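4.2 Open-day demonstration: towel and rack

1. Clear the white surface between the operator and the wire rack.

2. Open both fingers before approaching the rack.
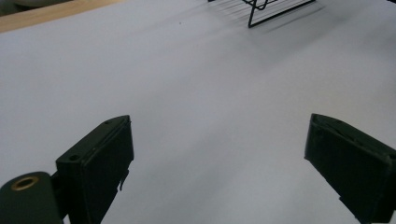 Figure 7. Gripper fingers open, rack ahead.

3. Start the Lokley recorder and enter session code 3472.

CAUTION: Visitors must stay behind the floor line while recording is on. 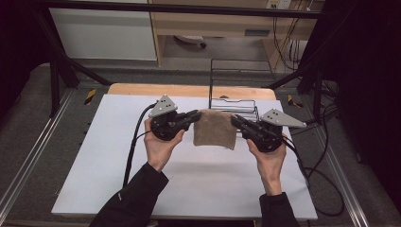

Two-handed handling requires one operator and both grippers. Hold each gripper from below and clamp opposite edges of the towel, leaving the cloth slightly slack in front of the rack. Limit each run to 5 minutes.

NOTE: Report faults to Theerawat Chaimongkol at the Handton desk.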